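How to Record Jacket Folding Examples With a Hand-Held Gripper

Last updated 2026-06-17

This page is part of the Costache notes, which explain how we gather examples for a folding policy without a robot in the house. It covers quilted jackets only. If you have not done the towel lesson yet, please do it first, as I will not repeat here how to pair the grippers or how to start the Boltell recorder.

Quilted jackets were difficult for us. In April we trained the Brakari policy with shirts and towels, and it folded them in a decent way. Then we gave it a padded jacket and it closed the fingers on the top of the cloth and lifted nothing. The shell slid away each time. So we went back and recorded 400 new episodes with padded clothes, and the steps below are what we learned from them.

What you need

One or two hand-held grippers with clean pads. Rub the pads with a damp cloth and let them dry before you start, because dust from the floor makes them slip on nylon.

A quilted jacket without metal decoration. Zippers are fine.

A bed or a wide table. A bed is softer, and the fingers can press down a little without any damage.

A memory card with enough free space for the full session. We plan for 26 episodes per session and then take a rest. After this number the hands become tired and the movements become lazy, and the policy will learn the lazy movements too.

Step 1. Prepare the surface

Lay the jacket flat with the collar away from you. Pull the hem gently so that the channels are not twisted. You do not have to make it perfect. A policy which has seen only perfect jackets will be lost in front of a normal one, so leave some wrinkles and leave different ones each time.

Other bedding can stay on the bed. In our first Wotercombe sessions we cleared everything away, and the model later had trouble to find where the garment ends when a blanket was near it. Now we leave the blanket behind the collar in most episodes and remove it in a few.

Step 2. Begin each episode with open fingers

Every episode must begin with the gripper open and the garment visible between or behind the fingers. Hold still for one second. Then begin to move. This short pause helps the software to find the starting pose, and it makes the cutting of episodes much easier afterward.
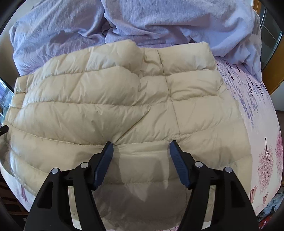 Open pads above the lower channels, with the tips near a horizontal seam.

Try to bring both pads down to the same height. If one finger arrives first, it pushes the filling to the other side and the channel becomes flat exactly where you wish to grab it. Turn your wrist a little until both tips are level — it will feel strange in the beginning, but after a few episodes you will do it without thinking.

Step 3. Change your starting position

This is the step which most people forget. If you always begin from the same place, the model learns a path and does not learn to look. Between two episodes, do one of the following:

Move your body half a step to the left or to the right.
Raise or lower the gripper before the pause.
Turn the jacket a little on the bed.
Change which part of the room is seen at the side.
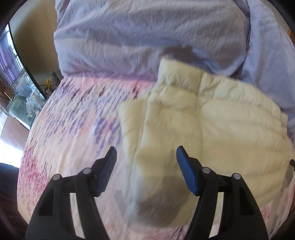 A starting view with the window side of the room in the picture and the gripper wide open.

Light is also important. A window gives strong light on one side and the gripper throws a shadow on the cloth. Please keep some episodes like this. We first threw them out as bad quality, and the policy then stopped moving each time it met its own shadow. You should throw out an episode only when the garment is so bright or so dark that you can not see the seams yourself.

Move slowly during the approach. Blur at the border of the picture does not matter very much, but blur between the pads makes the episode useless for the grasp part.

Step 4. Make the pinch

Lower the open fingers until the pads touch the shell. Press down lightly, then close. Do not close in the air above the cloth and do not scratch sideways. The filling must have time to move out from between the pads, so the closing should take approximately one second. 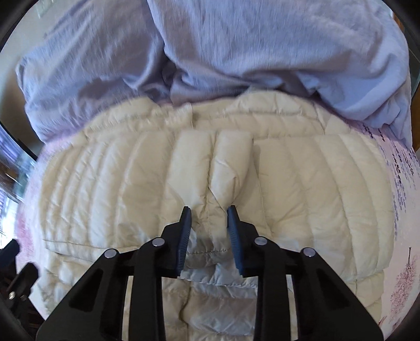 A padded jacket needs a deeper pinch than a shirt, and the policy can only learn this depth from the episodes you record. With a shirt, a thin edge of cloth is enough. With down, you want a real fold standing up between the pads, like the upright ridge that the blue pads are holding here, with the channels just above it pushed together. When you see the baffles buckle in this way, it is a good sign that you have the shell and the filling together. When the channels stay smooth and straight, open the fingers and try again in the same episode. Do not stop the recording for it. A second try is valuable, and we mark it with the label "regrasp".

Keep the pinch for one second before you lift. Then lift straight up by a hand's width, carry the cloth to the place where you want the fold, lower it and open the fingers fully. Take the gripper back the same way you came.

Step 5. Check the episodes

Watch the session again the same day, at double speed if you like. For each episode, answer these points in the log:

Were the fingers fully open in the first second?
Could you see both pads during the whole grasp?
Did the cloth stay in the pads until you opened them?
Did a hand or a sleeve of yours cover the lens?

An episode with a lost grasp is kept when you recovered from it, and it is deleted when you gave up. If you must delete more than 5 in one session, please clean the pads and read Step 4 again before the next one.

Names of the files

Use the garment code, then the session number, then the episode number, with no spaces. Upload only complete sessions. The Boltell tool refuses a folder when the log is missing, and the error message does not say so — it only says that the folder is empty.

The next lesson is number 7, on sleeves. There you will need two grippers, so please charge both of them the evening before.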